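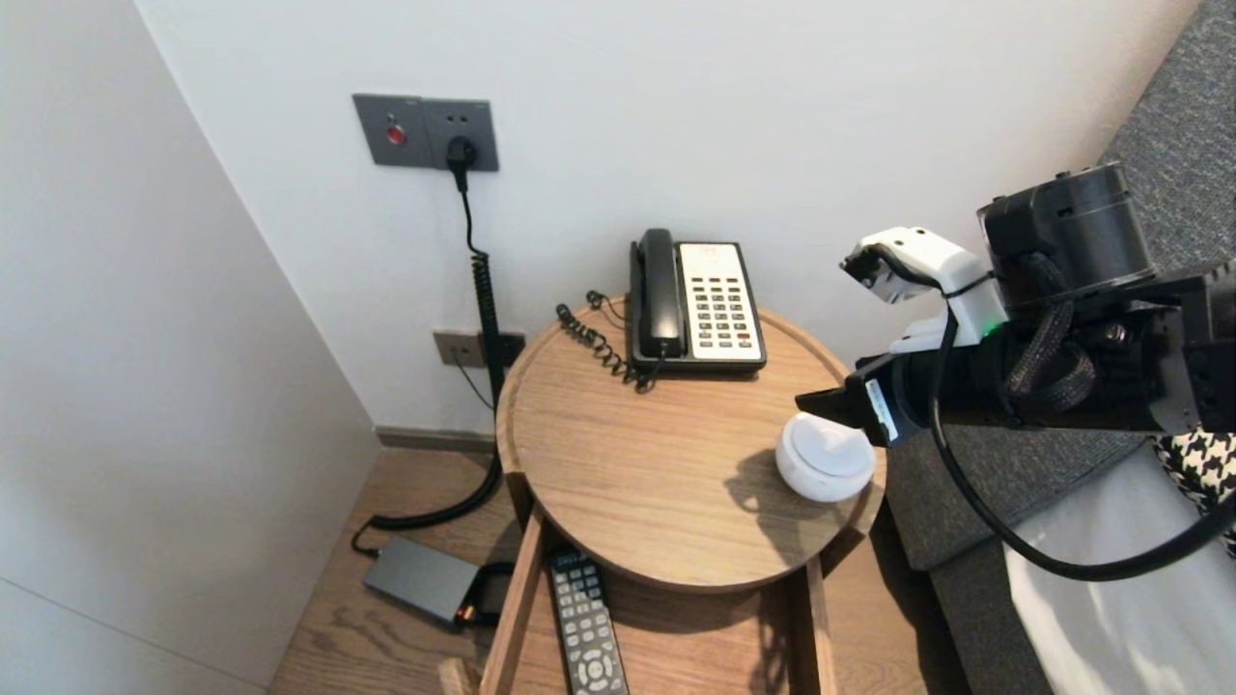

Open day at the Flillthorpe boxing gym

I got to Flillthorpe just before noon, after 2 buses and a very long walk up from Jelbridge, and the place was already heaving! Thoa Tôn runs the junior sessions and she had me on the pads within five minutes – my jab is terrible, she was very nice about it.

The new ring is lovely, bigger than the old one at Pukwood, and they let the kids climb in and bounce about. Someone on the door said 383 people had come through by mid-afternoon. Entry was free but the raffle made £800 for gloves and headguards (I won nothing, as usual).

Best bit was Định Đinh sparring nine light rounds with whoever fancied it, grinning the whole way. Dimitriou did the bacon rolls. Next one's in February and I'm bringing my sister.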